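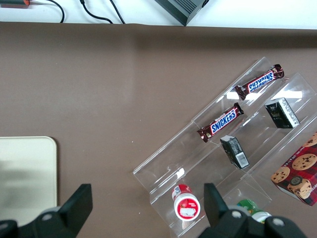

Reet Paju would rather see a late order than an early one. A late order, she argues, shows where the plant is short of capacity, while an early one hides the shortage behind stock that has to be stored, counted and sometimes scrapped.

Her view has shaped the release rules at Urodmont, which makes valve bodies and manifolds in small batches. Until last October the plant released every work order on the day it was confirmed. The machining cells were never idle, and utilization reports looked good. Average lead time was 41 working days, of which the parts spent less than three being cut, washed, tested or packed. The rest was queue.

The arithmetic is old and well known. With output held constant, lead time rises in step with the number of jobs on the floor. Urodmont had 229 open orders in October and was finishing between five and six a day. Any order released that month joined the back of a very long line, whatever the planning system printed as its due date.

The change was a cap. Open orders were limited to 164, and a new order could go to the floor only when a finished one had been booked into shipping. Orders above the cap stayed in the planning office as paper, where their priority could still be changed at no cost. Once metal has been sawn, a change in priority means a pallet parked in an aisle.

Supervisors objected first. Bijan Mirzaei ran the second shift in the milling area and had two machines with nothing in front of them by the end of the first week. Under the old bonus plan, idle hours counted against him. The plan was rewritten before the cap was a month old, and Mirzaei says it should have been rewritten before the cap started. Milling was not the constraint. Pressure testing was, and it had a queue of 11 shifts on the day the cap took effect.

Dedasen, a supplier of castings, tried a similar rule and dropped it. Efthymia Lambrakis puts the failure down to exceptions. Each sales manager could release one urgent order a week above the cap. There were eight sales managers. Within a quarter the number of open orders was back where it had been, and the cap existed only on a whiteboard.

Urodmont allows exceptions too, but each one is a swap. An urgent order goes in only if another order that has not yet reached the first operation comes out. The planner records both numbers. In the first half year there were 17 swaps, most of them for one customer.

Batch size came next. Manifold blocks had been run in lots of 800 to save on setups at a drilling cell that had hours to spare. Lots were cut to a quarter of that. Setup time in drilling rose fourfold and the cell still kept up. The queue at pressure testing became smoother, though it did not get much shorter until a second test bench was moved over from the repair shop – a step that had been on the request list for two years.

Average lead time now stands at 27 working days. Paju wants the cap lowered again. Žydrūnas Lill, in purchasing, wants it left alone until bar stock deliveries settle, as a lower cap leaves less work to switch to when material is missing. The next review will use the figures from the test benches.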